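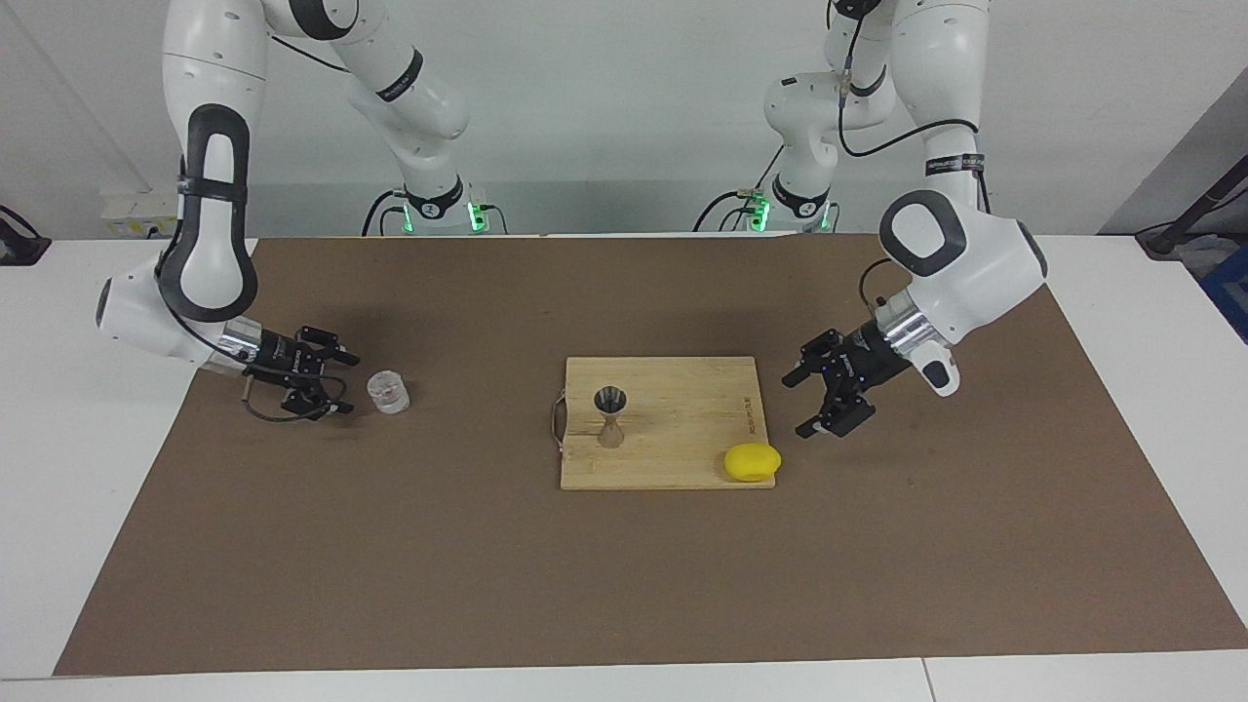 A double jigger standing on a bamboo cutting board, with a small clear tumbler to the left

A jigger is a small measuring cup used to portion spirits, juices and syrups for mixed drinks. The common form, the double jigger, consists of 2 cups of unequal size joined at their bases, so that either end may be filled while the other serves as a foot. The name is also applied loosely to single measures and to the amount of liquid they hold.

Form and materials

Most double jiggers are made of stainless steel, although plastic, glass and copper-plated versions are also sold. The profile varies from a short, wide hourglass to the tall and narrow type often called a Japanese jigger. Many carry lines on the inside wall that mark smaller amounts. A narrow cup is generally considered easier to read, as a small error in the height of the liquid changes the volume less than it would in a wide one. The Stirum pattern, a heavy model with a rolled rim, has 5 such lines in its larger cup.

Use

The jigger is held level over the mixing glass or shaker, filled to the rim or to the chosen line, and tipped in a single motion. It is rinsed between ingredients when a strong flavor might carry over – bitter liqueurs and cream are the usual cases. At home, the tool is commonly kept with a cutting board for citrus and a few small glasses.

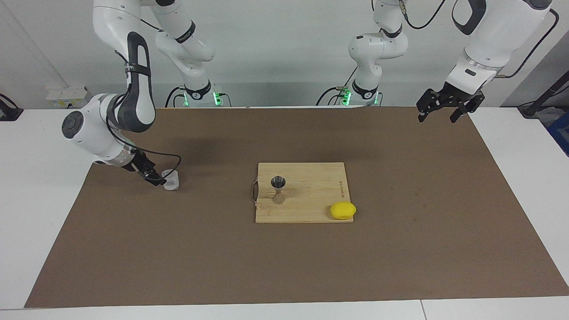
Small clear cups are also used for measured drinks, particularly where a portion is poured ahead of time and set aside. They do not replace the jigger in recipes that depend on fractions of an ounce, unless the cup is itself marked.

Training

Bar courses usually teach the jigger before free pouring. At the Clilley school in Lavus, students practice with water and must complete 24 level pours before moving on to full recipes.

See also: Bar spoon; Cocktail shaker; Shot glass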